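In Defense of the Cloth That Is Not Folded

by Berhanu Ayele

For many years I have been reading advice about how to keep a house, and in almost all of this advice the cleaning cloths are folded. They lie in a drawer in thirds, or they stand in a small basket like letters. I want to write something against this. I am not against order in general. My shirts are folded, my papers are in files, and my wife will confirm that I am the one who puts the spoons in the right direction. But I believe that the folding of cleaning cloths is a work which gives nothing back, and I would like to explain how I came to this opinion.

I grew up in a house where cloth was ironed. My mother ironed the sheets, the towels and also the rags for the floor. When I asked her why the rags, she answered that a guest could open the cupboard. In all my childhood I do not remember one guest who opened the cupboard. Still, I took this habit with me when I moved to Muvden, and for a long time I spent the end of every laundry day making small squares from cloths which would wipe the stove the next morning.

The change came when our second child was born. There was a basket of clean laundry in the hallway which stayed there for 5 days, and we took what we needed directly from it. The stove was wiped. The table was wiped. I noticed that the yellow cloth from the bottom of the basket cleaned in the same way as a yellow cloth from the drawer. It sounds like a very small discovery, and it is, but I had been folding for so many years that it made me a little angry.

My friend Amanuel Woldemariam does not agree with me. He has a kitchen that I admire, and in his kitchen the cloths are sorted by color and folded in the same size. He told me that folding is the moment when he inspects the cloth. If it has a hole, or a stain which will not go out, he sees it and he throws it away. This is a good argument and I have thought about it during several evenings. My answer is that I also see the hole, only I see it when I take the cloth in my hand to use it. He says that this is too late. We have not solved this question.

He has a second argument, about space. A folded cloth is flat and a crumpled cloth is full of air, so the drawer holds fewer. I accept it completely. In our last apartment, in Barredo, the kitchen had 2 drawers, and there I would perhaps have folded. But most people I know do not have too little space for cloths. They have too many cloths. We had a whole shelf of them before I reduced it to 6 for the kitchen and a few old ones for the bicycle and the shoes. When there are so few, they can lie in a bowl under the sink in any shape they want.

What I ask for is only that we look at a task and ask who receives the benefit. When I fold a shirt, I receive it in the morning, when I do not have to iron. When I fold a tablecloth, the table looks nice for the people who eat there. When I fold a cleaning cloth, it goes into the dark, comes out again, and in one second it is a ball in my hand.

I also think there is something pleasant in how a soft cloth lies when we simply put it down. It makes its own ridges, and the color becomes a little darker in the folds. A painter would choose this one and leave the square in the drawer. 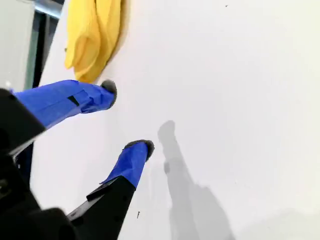 A yellow cloth, bunched up on a white surface.

Some readers will say that it starts with the cloths and then the whole house goes down. My grandmother had this fear also. In our case it did not happen. The time which I saved I first used badly, with the telephone, and later a bit better. Now after the laundry I clean the filter of the machine, a job I had been avoiding since the day we bought it, and I can report that the filter needed it more than the rags needed corners.

I do make one exception. The cloth for drying glasses I still fold, in half and then in half again, and hang it over the oven handle. I have no argument for it. My mother visits us in August, and she looks at the oven handle first.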